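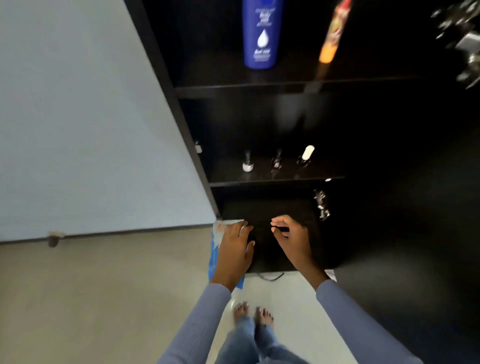

Grasp segmenter, dark furniture again (December 2021)

OK so picking up where I left off with the dressing table clips. The hand tracker in Akine is happy enough on these, even with both hands working down at the lowest compartment. It's everything around the hands that falls apart! The unit is nearly black, the inside of each compartment is blacker still, and my depth filter was throwing out most of the interior as "no return". Then the Kistix planner reads a hole as free space and cheerfully plans a path straight through a shelf board. Georges caught that one in replay before I did, thank you Georges.

What I changed:

- invalid depth is now "unknown" and not "free". One-line fix, embarrassing, it's been like that since November
- shelf boards get fit from the front edge only (there's a faint sheen along it, good enough for the line detector most of the time)
- exposure normalization runs per region now, so the pale wall and floor don't drag the shelf down to mush

Reran on 200 clips. Paths going through a board went from 7 to 4, and the ones left all look like the same problem, where the small bottles on the middle board get merged into one blob with the side panel. The dark ones on the dark board are the worst. I tried lowering the merge threshold and got confetti, so I put it back.

Next thing, contact labels. Fares wants a separate grasp start for each hand and not one event per clip, and he's right, but my code had "one active object" baked in everywhere. I spent ages pulling that out. Each hand now carries its own object ID, and an ID only gets released when the fingertips have been clear of the mask for a few frames in a row.

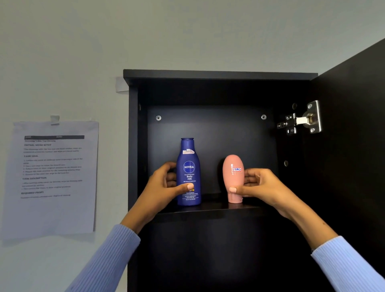 Left hand on the blue Body Milk bottle, right hand on the pink tube. Task sheet on the wall at left.

Good test for the new labels, because the old code would have picked the bottle (bigger mask) and dropped the tube completely. Now I get two tracks, two IDs. The tube mask still leaks into the fingers a bit, those colors are close and I haven't found a setting I like.

Also, the text reader is picking up lines off the sheet on the wall and offering them as object names. I had an object called REQUIRED PROPS for a while, which made Genalyn's day. For now I'm masking out any big flat white rectangle on a wall. Crude, but fine until Elias has his plane classifier merged.

Still to do:
- the shiny hinge fittings give depth spikes, try a median over time
- ask Zaid if the planner can take "unknown" with a cost and not as a hard wall, it's getting timid near the lower compartment
- rerun the first 100 clips with per-hand IDs and send Fares the diff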